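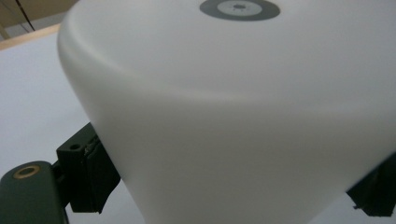
Balloon decorations are put together in the back workroom of our party shop in Rarnow, and the workroom is checked with this list before the busy season and again in August. The list covers the helium cylinders, the electric pumps, the stands and bases, and the stock on the shelves. Most of the things we handle are light, but a light thing can also scratch a balloon or fall on a child. With plastic pieces I always pass my hand over the whole surface. A smooth matt one, like the big white piece with the grey ring and the dark dot on its flat top, is quick to do; pieces with many ribs and corners need more patience. Please write your comment next to the point, also when all is in order.

Workroom check, Apr 28, 2022
Checked by: Szymon Kalinowski
Marks used: OK, To repair, Removed

1. Helium cylinders

1.1 Cylinders stand upright and are chained to the wall.
OK. The chain on the left side was hanging too low, I moved it to the higher hook.

1.2 Valve caps are on all cylinders not in use.
To repair. One cap has a damaged thread and turns with difficulty. I have asked the Cirville depot for another one.

1.3 Filling nozzle closes fully when released.
OK. I tested it with soap water and saw no bubbles.

1.4 Warning sign about breathing helium is visible to customers.
OK. It was behind the ribbon rack, now it hangs over the counter. Please leave it there, even if it does not look festive.

1.5 Window can be opened while filling.
OK. The handle is stiff but it works.

2. Electric pumps

2.1 Cable and plug without damage.
Pump A: OK. Pump B: Removed. The cable is worn near the housing and I could see the inner wires. Do not put tape on it and use it again -- it goes to Zawadzka for a new cable.

2.2 Air inlet free from dust and confetti.
OK after cleaning. There was a lot of gold confetti inside Pump A.

2.3 Pump rests after long use, as written in its booklet.
I could not check this, as the pump was not in use during my visit. I remind everybody that the booklet is in the drawer under the till.

3. Stands, bases and weights

3.1 Arch frame joints are tight.
To repair. The middle joint opens when the arch is lifted from one side. Until it is changed, the arch must be carried by 2 persons.

3.2 Water bases are closed and do not leak.
OK. I left them filled on newspaper during lunch and the paper stayed dry.

3.3 No sharp edge on plastic parts.
OK, except for one column foot with a rough line where the plastic was cut. I sanded it and checked it again with a thin balloon, which did not burst.

3.4 Weights are heavy enough for the bouquet.
OK for small bouquets. For the big foil numbers please use a double weight when the customer has the party outdoors.

4. Stock and storage

4.1 Foil letters and numbers lie flat, away from the radiator.
OK. The box with order number 522 was standing on the radiator cover. Nothing had melted, but I moved it to the shelf.

4.2 Latex balloons are kept in the dark.
OK. The carton of 2,000 white ones was open at the top and is now closed. Old latex becomes weak, so use the earlier carton first.

4.3 Heavy boxes are on the lower shelves.
To repair. The carton with 96 glass table holders from Allness was on the top shelf. I took it down with help, but the place for it on the lower shelf is still occupied by Christmas garlands.

4.4 Labels about small children and uninflated balloons are on each packet we repack.
To repair. The mixed colour packets have only a price. New labels must be printed before these packets go back in the shop.

5. Floor and exit

5.1 Pieces of burst balloon are picked up at once.
OK today. I found some old pieces below the table, now swept.

5.2 Back door opens from inside without a key.
OK.

5.3 The way to the door is free.
OK after moving two bags of packing paper. The bags come back to this same place every time, so I have put a hook for them beside the sink.

Still open after the check: 1.2, Pump B from 2.1, 3.1, 4.3 and 4.4. When a point is repaired, write your initials next to it -- please use a pen and not a pencil. The paper copy hangs inside the cupboard door.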